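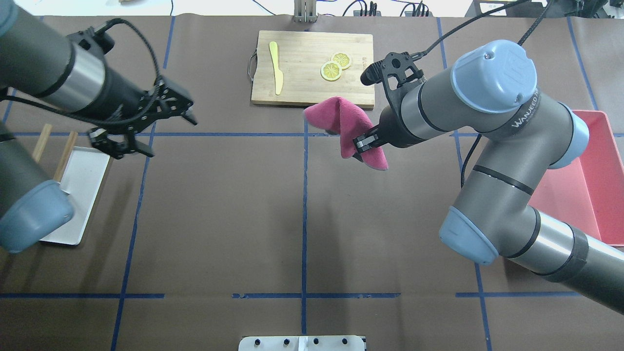 The Sustent delegate asked first whether the Prandetti kit could be leased by the month, as the lump sum was more than the smaller kitchens would agree to. The supplier replied that leasing starts in December and that the shortest term is 17 months.

Gristow Shared Kitchens, Equipment Review
Minutes of meeting, 23/08/2026

1. Minutes of last meeting
Approved with one correction. Item 4 should read "service plan," not "service plant."

2. Prandetti two-arm kit
The kit is offered at 3,176 per arm, grippers included. Setup is a separate charge of 1,000. Members went over the towel handling and the layout of the taped table. One member thought the cutting board should sit nearer the front. Another preferred it at the back, clear of the arms. Left open.

Cable routing behind the table was raised. The supplier will send a drawing.

3. Service plan
Nikolovski has quoted for 2 visits a year. Parts are extra. The quote doesn't say who pays for travel to Gristow. The chair will write and ask. Sustent would like gripper fingers held on site. No objection.

4. Training
Prandetti offers a half day for operators. Members asked for a full day, with time on folding and on putting tools back. Supplier to price this.

5. Decision
Purchase deferred until the lease terms are received in writing. Trial to continue on the present table.

6. Other business
The key to the storeroom is still missing. Next meeting to be set by email.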